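Vinano Recipe Text Collection

A set of home cooking recipes in plain text, with ingredients, steps and notes separated into fields. It was put together by Rattana Prasertsri and Orathai Paisan from typed recipe cards, club newsletters and handwritten notebooks whose owners agreed to share them. Last updated 20 Jun 2025.

What is in it

The collection holds 1,756 recipes. Most are for everyday meals: soups, roasts, braises, rice dishes, pickles, quick breads and a lot of desserts. Poultry is the largest group among the main dishes, followed by pork and then fish. Drinks are left out, and so are recipes that only tell the reader to heat up a packaged product.

Each recipe is one row in recipes.csv. A second file, steps.csv, has one row per cooking step and links back to the first file by recipe_id.

Fields in recipes.csv

recipe_id - a whole number, never reused
title - as the cook wrote it, with spelling left alone
source_type - card, newsletter or notebook
servings - a number, or blank if the source did not say
ingredients - one string, items separated by semicolons
notes - anything written in the margins or after the last step
dish_group - assigned by us, see the list in groups.txt

Fields in steps.csv

recipe_id - matches recipes.csv
step_no - starts at 1
text - the step
temp_f - oven temperature in Fahrenheit, if given
minutes - cooking time for that step, if given

When a source gives a range of times, such as 40 to 50 minutes, the minutes field holds the lower number and the full range stays in the text. We went back and forth on this. Splitting it into two columns would be cleaner, and it may happen in a later version. 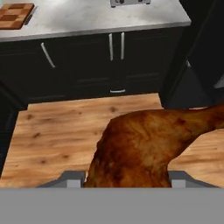

Oven temperatures needed the most cleaning. Many of the older notebooks say "hot oven" or "moderate oven" and give no number. We left temp_f blank in those rows. Please don't fill them in from a conversion chart and send the result back to us as a correction. The charts disagree with each other, and the cooks probably did too.

Celsius values were converted and rounded to the nearest 5 degrees Fahrenheit. The original number is still in the step text.

How the text was typed up

Cards and newsletters were scanned and run through text recognition, then read against the scan by one person. Notebooks were typed by hand, mostly by Chanida Rojanasak, and checked by a second reader. Words that could not be made out are marked [unclear]. There are 98 of these, nearly all in the notebooks and nearly all in ingredient lists.

Abbreviations were kept. "T" and "t" mean tablespoon and teaspoon in most sources, but two of the notebooks use a capital T for both. Those recipes have the word "capital" at the start of the notes field.

Personal names, phone numbers and street addresses were removed from the notes. Names that are part of a title, like somebody's aunt's chicken, were cut down to the relation: "Aunt's Baked Chicken."

Known problems

Some recipes appear more than once with small changes. We kept them when the amounts or the method differed, and dropped exact copies.

The dish_group labels were assigned by title first and ingredients second, so a few are wrong. "Mock duck" is under poultry and should not be.

Servings are unreliable. A roast for six in one notebook is the same size as a roast for four in another.

None of the recipes have been tested for food safety. Several give cooking times for chicken and turkey that are shorter than current advice. Canning and pickling recipes should be treated as historical text only.

Loading the files

Both files are UTF-8 with a header row and commas as separators. Text fields are in double quotes. The longest notes field is just under 4,000 characters, so check the column limit if you import into a database. Some spreadsheet programs turn fractions such as 1/2 into dates - set the ingredients column to text before opening.

License and credit

Free to use and change, including for paid work, with credit to the Vinano Recipe Text Collection. Hyun-seo Woo wrote the cleaning scripts, which are in the scripts folder under the same terms.

Corrections go to Naa Osei through the issues page. Include the recipe_id and the step number.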